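The empty shelf problem

A small team at Clulen has spent a year teaching software to put things away. Most of the hard work has been in the planner.

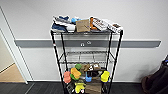 A shelf with room on it

The wire shelving in Clulen's test room has trainers and boxes along the top tier, a crowd of bright toy-like shapes on the bottom one, and nothing in between. To a person with an armful of shopping it offers an obvious place to put things. To the software Clulen was running in February, it offered almost nothing at all.

"It saw the middle shelf as a hole," says Ngaio Ashby, who leads the perception work. "You could see right through it to the wall, so as far as the depth data was concerned there wasn't a surface there. The planner would ask for free space and get told the top was full, the bottom was full, and there was no middle."

Clulen makes software for robots that tidy: stockrooms, school stores, the back halls of community centres. It does not build the robots. Its main product, Kikwood, sits between the cameras and the motors and decides what is on a shelf, where a new object could go and how an arm should get it there. The company has customers running Kikwood on four different makes of arm, and most of what it sells them is patience with awkward furniture.

Wire shelving is awkward furniture. It is cheap, it is everywhere, and it is made mainly of gaps. A depth camera measures how far away things are, and when it looks at a grid of thin shiny wires it gets a mixture of answers. Some points land on the wire. Many go through and land on whatever is behind. A few land nowhere sensible, thrown off by the reflection. Average them together and you get a vague slope floating between the shelf and the wall.

Finding a surface made of wires

The first version of the fix was simple and did not last. Ashby's team told Kikwood to look for the front edge of each shelf, which is a solid lip and shows up well, and to assume a flat surface behind it. That worked on the shelves in the room. Then a customer sent in recordings from a stockroom where the shelves were fitted at a slight tilt, and the arm let go of things a couple of centimetres too high.

The present version uses both sources. Kikwood finds the lip and the posts in the colour picture, fits a plane between them, and then goes back to the depth points and asks which of them agree with it. Points that pass through to the wall are thrown out. The few that do fall on the wires are kept and used to correct the tilt. Ashby says it needs far fewer good points than she had expected, provided they are spread out.

"If they are all in one corner you get nonsense," she says. "So now it checks the spread first. If the spread is poor it asks the arm to move the camera and look again."

The test set for this part holds 2512 views of shelves, taken from different heights and angles. The team's rule is that every change to the surface finder has to be run against all of them before anyone else in the company sees it. A full run takes long enough to have lunch.

Not all the views are tidy ones. Posts hide things, boxes overhang the edge, and shoes go in on their sides. Glenys Maihi, who put together most of the test set, says she stopped arranging shelves neatly in the second week.

"I'd line everything up and the results would look lovely, and then a customer would send me a picture of their cupboard," she says. "So I just started filling them the way my kids would."

Where does it go?

Once Kikwood knows where the surfaces are, the planner takes over. This is the part Brodie Faulkner has rewritten twice.

The old planner treated placing an object as a packing problem. It divided each shelf into small squares, marked the squares that were taken, and looked for a patch of free ones large enough. On an empty shelf that gave hundreds of possible positions, all equally good by its own reckoning. It picked the first in the list, which was nearly always the back left corner.

The back left corner is a bad place to start. The arm has to reach in past a post, and once there is something in front of that object it is hard to get out again. Faulkner watched the arm fold itself around a post for most of one afternoon before he gave up on the scheme.

"There was nothing wrong with the answer," he says. "The box fitted. It was just a stupid place to put a box."

The new planner scores each position before it picks. It looks at how far the arm must reach, how close the gripper passes to the posts and to the shelf above, and how much useful space would be left over. It also looks at what is on the shelf already. Things that overhang the edge are given a wide margin, as they are the ones most likely to be knocked off.

Faulkner had hoped to score every position fully, but checking a path for the arm is slow. Instead the planner makes a rough cut first, using only the reach and the free space, and sends the best 97 on for a proper check. He chose that number by trying others. Fewer, and it sometimes missed the only good spot on a crowded shelf. More made no difference except to the wait.

The trouble with clutter

Crowded shelves bring a different difficulty. When objects overlap, the software has to decide where one stops and the next begins. A pair of shoes on their sides, one lying over the other, can come out as one object, two, or five. A box tucked partly behind another may be read as a thin strip of card.

Clulen's answer is to let Kikwood be unsure. Each object on the shelf carries a score for how confident the system is about its outline, and the planner is not allowed to touch anything below a set level. It may place things nearby, with extra clearance, but it may not push, slide or lift them until it has had a better look.

Mio Sakamoto, who writes the control code for the arm, was against this at first. She thought it would make the robot timid, and for a few weeks it did. On a busy lower shelf it would look, move the camera, look again, and carry on doing so until someone pressed stop.

The cure was a budget. The arm may now take three extra looks at a shelf in any one job. After that it has to choose the best option it has or report that it can't do the job. Sakamoto also changed what happens in the last few centimetres. The arm slows down, the gripper lowers the object until it feels contact, and the fingers open only when the weight has come off them. If contact comes much earlier or later than the planner predicted, the object is lifted back out and the surface is measured again.

"I don't need perception to be perfect," she says. "I need it to tell me how wrong it might be. Then I can go slowly for that distance and quickly for the rest."

Wire shelves made this harder as well. A narrow object can catch between the wires, so that one end goes down and the other does not. The contact signal looks fine. Sakamoto now has the arm make a small sideways movement before it lets go, and compares the force in both directions. Pens and the like are still refused outright.

Tools nobody bought

Visitors to Clulen tend to ask about the planner. The staff would sooner show them the replay tool, an in-house program called Woldegiorgis. No one has got round to shortening the name.

Woldegiorgis records everything Kikwood knew at each step of a job: the camera views, the surfaces it found, the positions it considered and the scores it gave them. An engineer can stop at any step, change one thing and run the rest again without going near a robot. If the arm chose a poor spot, Woldegiorgis will list the positions it turned down and say which part of the score sank each one.

Faulkner says it has changed how the team argues. Before, a bad placement would be blamed on whichever part of the system had been altered last. Now somebody opens the recording. On the morning I was there he was going through a job in which a box had been placed too near a post, and the cause was a sign error in the clearance score. He had written the line himself.

The tool also feeds the nightly tests. There are 264 saved jobs, each one a failure that was later fixed, and they are all replayed against the newest code. The version that went out to customers on October 1, 2022 was held back until the last of them passed.

Into the stockroom

The first customer to use the new planner in earnest was Fukeck, which keeps loan equipment for schools. Its stockroom has 3000 items on wire shelving, and they come back in no particular order. Mirjam Pfister, the operations manager, had been running an older version of Kikwood on the few solid shelves she had.

Her complaint about that version was mostly that it filled things from the back. Staff would arrive to find a row of boxes hard against the wall and nothing at the front, and would move them all forward. The robot, finding space behind, would start again.

She is happier with the new one, though she has a list. It is slow with soft things. It won't put anything on a shelf above head height, a limit she set herself and now regrets. And it has no idea that certain items belong together.

"It put the skipping ropes in four different places," Pfister says. "All of them sensible places. I'd still like them in one."

Grouping is next on Faulkner's list. The simple form is a rule that adds to the score of a position when something similar is already close by, and he has that running in the test room. Deciding what counts as similar is taking longer. Size and colour are easy to measure and not much help, and customers do not agree with each other about the rest. Fukeck sorts by school subject. Another customer sorts by who is going to come and ask for it.

For now the plan is to let each site write its own groups in a plain list, with no code, and have the planner read it at the start of a job. Maihi is drafting the first few lists with Pfister's staff. The skipping ropes are at the top of one of them.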